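Lurnbridge Housing Records Transfer
Progress report 5 to the Amoah Fund
Prepared by: Zuweira Frimpong, project lead
Date of report: 2022-03-16

1. Position since report 4

The transfer of paper tenancy and repair records from the Trostley depot to the Lurnbridge reading store is on schedule for boxes and behind schedule for cataloguing. At the close of the reporting period 2769 files had been received, given an accession number and shelved. Cataloguing to item level is complete for the Denum Street and Mill Rise series and has started on the Trostley estate series.

The delay in cataloguing was noted as a risk in report 4. It has one main cause. The Trostley estate files were reordered by the depot in the 1980s, when the original street sequence was replaced with a sequence by rent account number. The rent account register that would link the two has not been found. Until it is, each file has to be opened and the address read from the tenancy agreement. Where the agreement is missing, the address is taken from the earliest repair card.

2. Cataloguing

The catalogue structure agreed in report 2 has been kept: series, street, property, file. One change was made during the period. Repair cards that had been stored apart from the property files are now described as a separate sub-series, with a cross-reference at property level. The earlier plan was to interfile them. Interfiling was tried on one street and abandoned, as the cards are a different size from the files and had begun to bend at the corners.

Data entry rules were revised as follows.

Street names are entered in the form used on the file cover, with the present name in a second field where it differs.

Tenants' names are entered in the closed catalogue only. The public catalogue shows property address and covering dates.

Covering dates run from the earliest to the latest document in the file, disregarding printed form dates.

Blank forms are removed unless they are the only specimen of that form in the series.

The second rule follows advice from the council's information officer. It means that two versions of the catalogue must be kept in step. The export script handles this without manual work, but it must be run in the right order and the order is now written into the procedures file.

3. Condition and repackaging

The condition survey has found 109 files that need attention beyond ordinary repackaging. Most have rusted staples or treasury tags, with staining to the first few sheets. A smaller group, all from the lower shelves of the depot's east bay, have old water damage with the sheets stuck together along one side. These have been dried flat, wrapped and set aside. They have not been separated and no attempt will be made in-house.

Mould was suspected on two boxes. Both were isolated and swabbed. The results were negative for active growth and the boxes have been returned to the main run after surface cleaning.

Repackaging uses four-flap folders inside standard archive boxes. The supplier changed the board weight part way through the order without notice. The lighter folders meet the specification but sag when a box is less than two thirds full, so spacers have been cut from surplus box lids.

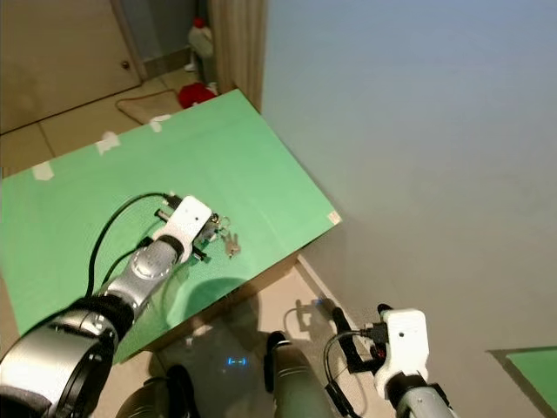 The large-format plans have been treated separately. They were received rolled, in most cases with several sheets in one tube, and are being flattened under boards between sheets of blotting paper. Flattening takes longer than allowed for in the bid. The older linen-backed sheets relax well. The dyeline copies from the 1960s are brittle along the outer edge and are being humidified first, which limits the number that can be handled in a week. Plans are stored in the new cabinet once flat, in drawer order by estate.

4. Storage environment

Temperature in the store has been stable throughout. Relative humidity rose above the upper limit on two occasions, both following heavy rain. The building surveyor traced the cause to a blocked gully on the north wall, which has been cleared. There has been no further rise, although there has been no comparable rainfall either and the matter stays open in the risk register.

The data loggers are read monthly. One logger was found to be giving readings higher than its neighbours and was sent for recalibration. Its earlier readings are marked as unreliable in the log and have been left out of the monthly means.

5. Access and enquiries

The reading room opened to the public by appointment in the period. Enquiries to date fall into two groups. The larger is from people tracing a family address. The smaller is from surveyors and solicitors who need dates of alterations to a property, chiefly the replacement of windows and the removal of chimney breasts. The repair cards answer most questions of the second kind, and this supports the decision to describe them as their own sub-series.

The reply time set out in the funding agreement was met for all written enquiries except those relating to the Trostley estate. Enquirers in that group have been told that a search is not yet possible and asked whether they wish to be contacted when it is.

A short guide to the records has been drafted. It covers what the files contain, which streets are included, and the closure period for personal information. The draft is with the council's legal team.

6. Budget

Spending on packaging is above the planned level for the period owing to the additional folders for the repair cards. Spending on transport is below it, as the final depot collections were combined into fewer journeys. The net effect is small and can be met from within the materials heading. No transfer between headings is requested.

Conservation treatment of the water-damaged group was not in the original bid. Quotations are being sought. If the cost exceeds the contingency, a separate note will be sent to the Fund before any commitment is made.

7. Risks

Missing rent account register: high. The finance archive has been searched once. A second search will cover the basement strongroom, which was closed for electrical work at the time of the first.

Staff time on plans: medium. Flattening will continue beyond the planned end date at the present rate. The cataloguing of plans can go ahead from the depot list in the meantime.

Humidity in store: medium, reduced from high.

Export of two catalogue versions: low. A check for personal names in the public version is now run before each upload.

8. Work planned for the next period

Complete the second search for the rent account register.

Continue the Trostley estate series, beginning with the files that still have a tenancy agreement.

Obtain quotations for the water-damaged files.

Finish flattening the linen-backed plans and begin the main group of dyelines.

Issue the guide once legal comments have been received.

The depot lease ends after the remaining shelving has been removed. The landlord has asked for the east bay to be cleared first and this has been agreed. The updated box list and the logger readings are supplied with this report as separate files.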